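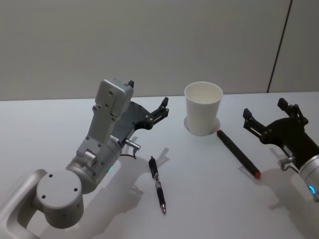
The patience of the second hand

I have now put a marker into a paper cup more often than most people will in their lives, and I did it with someone else's arms. Two of them, silver, with black grippers, each following whatever my own hands did a few feet away. The job is called teaching. It feels a lot more like being a puppeteer for an audience that takes notes on your elbows.

Our office at Flirkley wanted 900 good runs. In October I believed this would take a week. A marker, a pen, a cup, a white table. My nephew could do it at two, though he would then have drunk from the cup.

My first complaint is that people who write about robots learning from us always skip the us. They say "human demonstrations" the way a menu says "natural flavors." On my first day I recorded 38 runs and 9 were usable. In the others I hesitated, or scratched my nose, which the arm faithfully did too, minus the nose. A robot taught by a ditherer will dither. It has no way of knowing that the small pause over the cup was me thinking about lunch. 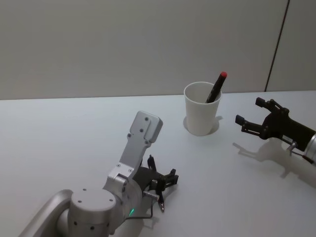 My second complaint is about smoothness. Hermine Moser, who trained me, likes a run with no wasted motion, and hers are lovely to watch - like a good waiter clearing plates. I think we overrate them. A machine that has only seen Hermine has never seen a marker come in crooked and get nudged straight. Mine come in crooked all the time. Let a few of my clumsy saves into the pile and I suspect the thing will cope better on a bad day. She suspects I am defending my numbers, and she may have a point.

Still, I would pay the people on the controls more and put their names somewhere. If Maglaya, as we call the new model, ever tidies your desk, it will be doing so with somebody's habits. There is a slight upward flick before it lets go of a pen. I'd know it anywhere. My wife has been asking me to stop doing it with the forks.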